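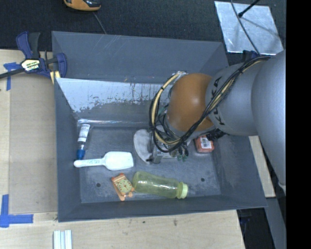 Why does the nightly export from Premon to Nasska stop with error 677 when the same export works by hand?
The scheduled export runs under a different user account, and this account has no right to write in the shared folder. Give the service account write permission on the folder and start the scheduler again.

Ticket 3058
Opened: Mar 13, 2019
Product: Premon, connector for Nasska
Site: Crenshaw office
Status: Solved

Problem as reported

Every night at 1:00 the stock list should go from Premon to Nasska. Since the server was moved, the file does not arrive. In the log I find only this line:

export job ended, code 677, target not available

If I log in to the server and press Export Now, the file is written in a few seconds and Nasska reads it without complaint. The content is correct, also the special characters in the supplier names.

What I tried before writing

I restarted the scheduler service. No change.
I moved the job from 1:00 to 4:00, in case the backup was blocking the folder. Same code.
I made a smaller export with only 47 articles. Same code, so the size of the file is not the reason.
I deleted the job and created it new with the same settings. Same code.
I checked the free space on the disk. There is plenty.

Reply from support

Thank you for the clear list. Please look at two things. First, which account is entered for the scheduler service under Log On. Second, is the target path written with a drive letter or with the full network name?

Answer

The account is Local System. The path is with the drive letter, N:\stock\out. I did not think of this, because on the old server it was the same path and it worked for years.

Reply from support

The drive letter N exists only for the user who has mapped it. When you press Export Now, the program runs as you, and you have N. At night it runs as Local System, which does not know this letter. On the old server the folder was probably on a local disk with the same letter. Please do the following:

1. Create a service account, or use an existing one which has a password that does not expire.
2. Give it write permission on the share and also on the folder itself. Both are needed.
3. Enter the account under Log On for the scheduler service.
4. Change the path in the job to the full network name.
5. Restart the service and set the job to run in a few minutes, while you are still at the desk.

Answer

I did steps 1 to 5. The code 677 is gone, but now I have code 104, access denied. I had set the permission on the share and forgot the folder. After I corrected it, the test job wrote the file.

Update, next morning

The file from 1:00 is in the folder and Nasska has imported it. I have made the same change for the price list job, which goes to the Osturum share and had the same drive letter in the path. The old log files from before the move are still in the program folder. I would like to keep them until July, if they do not disturb anything.

Reply from support

They do not disturb. The program never reads old logs. I am closing the ticket; you can open it again by replying with the number in the subject line.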